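Open Day at Floltside

The bus let Ihor Zakharchenko off at the wrong gate, and he had to walk the whole length of the Bustico building to get to the right one. It was April and the grass along the fence had been cut that morning. By the time he found the door marked VISITORS he had clippings all over his shoes.

A girl with a clipboard gave him a sticker and asked him to write his name on it. He wrote Ihor. She asked if he was with the college group. He said he was on his own.

"That's fine," she said. "They're just starting."

He had worked in that building for most of his adult life, back when it was Yurchenko Coats. His bench had been by the third window on the north side. The windows had been filled in since then and painted the same gray as the wall, but he could tell where they were from the bumps in the paint.

The college group stood in a half circle behind a yellow line. Hammad Shaikh was in the middle of telling them about the fabric. He was young and had a cold, and he kept a tissue folded in his left hand while he talked.

"So the machine you're going to see is the Vellent," he said. "What it does is handle cloth. Picking up a box is easy, a box stays a box. Cloth changes shape every time you touch it. We have it find the piece, go down close, look at the surface, and decide where to take hold."

One of the students asked what it was looking for.

"Lint, flaws, a fold it missed. Which way the thing is lying. There's a camera at the wrist, and you'll see what it sees on the big screen over there."

Ihor looked at the big screen. It was showing the Bustico logo.

The arm was smaller than he had expected. It stood on a table behind a plastic shield, and when Hammad pressed something on his tablet it swung over to a stack of cut pieces, stopped, went down, and came up with one. It laid the piece flat on the other side of the table. Then it did another. The students held up their phones. After the fifth piece it came up with two stuck together, and it stopped and a light on the base went yellow.

"It does that," Hammad said. "It's supposed to do that. If it isn't sure, it waits for a person."

He went around the shield, peeled the two pieces apart, and pressed the tablet again. The arm carried on.

Ihor watched its wrist. When he had started at Yurchenko's, a woman named Olha had taught him to separate plies by blowing on the corner. You held the stack in your left hand, bent the corner back with your thumb, and blew. With wool you had to blow harder. After a few months you didn't blow anymore, you could feel whether you had one or two. He had tried to explain this once to his daughter and she had asked him how it felt, and he had said, "Like one or two."

"How many does it do?" he asked.

Hammad looked for who had spoken and found him at the end of the line.

"On a good shift, 1000 pieces. Best we've had is 2151, but that was a long run and all one fabric."

"What fabric?"

"Cotton. It likes cotton."

"And wool?"

"Wool is harder." Hammad blew his nose. "Fuzzy things are harder. Felt, fleece. The surface doesn't give it much to go on. Do you work with fabric?"

"I used to," Ihor said. "Here."

A couple of the students turned around. Hammad asked him what he had done and he said collars, mostly, and later on he had been on inspection. You stood at a slanted table under two lamps and the cloth came down over it, and you marked the bad places with a bit of red thread.

"What did you look for?"

"The same. Lint, flaws." He thought about it. "Shade. If the bolt changed color from one side to the other. You couldn't see it looking straight at it. You had to look from the end."

"Shade is a real problem for us," Hammad said. "If the light's warm on one side, it thinks the cloth is two colors."

"Sometimes it is two colors."

Hammad laughed and wrote something on the tablet. Ihor didn't know if it was about what he had said.

After that there was coffee in the hallway, and a table with pens and a brochure. The college group had to catch their bus at 3 and most of them took their coffee outside. Ihor stayed by the table. He read the brochure through. It said Floltside had always been a town that made things. It did not mention coats.

Hammad came out with his jacket on and stopped when he saw him.

"Do you want to see it again?" he said. "Without the crowd. I have to leave it running for an hour anyway."

They went back in. The lights over the visitors' area had been turned off and the only bright part of the room was the table. Hammad changed something in the settings and brought over a stool, and Ihor sat on it. The logo went off the big screen.

"It's going down to look now," Hammad said. "This is the part I never get bored of. Tell me if you see anything."

Ihor took his glasses out of his shirt pocket and cleaned them on his sleeve. He put them on and leaned forward with his hands on his knees, the way he used to at the end of the table.

"Don't move it yet," he said.
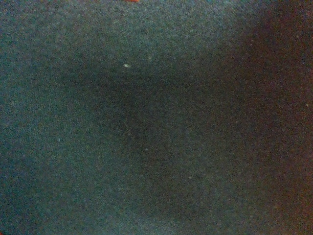
Maureen: I did eleven years on inspection at a blanket mill and we used chalk, never thread, but the part about looking from the end is right. I wish the story had gone on long enough to say whether Hammad ever called him back in. They had a machine like the Vellent at our open day too, and it stopped with its yellow light on for most of the afternoon while the fellow running it talked to my husband about fishing.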